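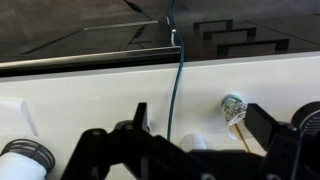

Muva countertop in gloss white

The Muva from Zallamside is a long white counter with a soft shine, and we love how it brightens a coffee corner! It's 600 mm deep and wipes down with a damp cloth — no special cleaner needed.
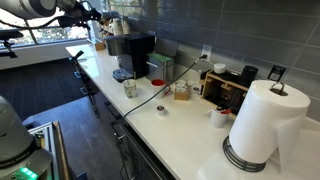 Muva with gray tile backsplash, coffee maker and mugs

Gray tile looks great behind it, and so does almost any mug you own (the brighter the better). Lengths are cut to order in our Katiyar workshop, usually in two weeks.
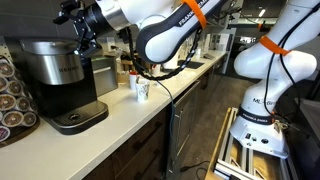 Edges come square or slightly rounded, same price either way. Five-year warranty included.

Item 996
Updated January 13, 2026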